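Play Kitchen Opens in Children's Room at Skurdale Library

The Skurdale Library has opened a play kitchen corner in its children's room, giving families a new place for pretend cooking during regular opening hours. The corner was prepared over two months and replaces a reading bench that has been moved to the upper floor.

The unit has a white counter with a black cooktop, a sink and a stainless-steel pot. Toy food, including a carrot with a green leafy top, is kept with the kitchen and may be used by all visitors.

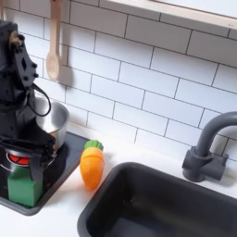

"Children want to cook what they see cooked at home, and they want somebody to serve it to," said Danica Baláž, head of children's services. She added that the library had set aside 600 dollars for the corner — a sum that also covers replacement toy food for the coming year.

The kitchen is open to children of all ages, accompanied by an adult. Groups of up to 39 may reserve the children's room in the morning by contacting Nkrumah Sulemana at the front desk. Families are asked to return the toy food to the counter before leaving.
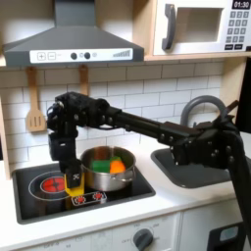

The play kitchen at Skurdale Library, with the pot on the stovetop and the range hood above.

A story hour on soups and stews will be held beside the kitchen in November. Registration is not required.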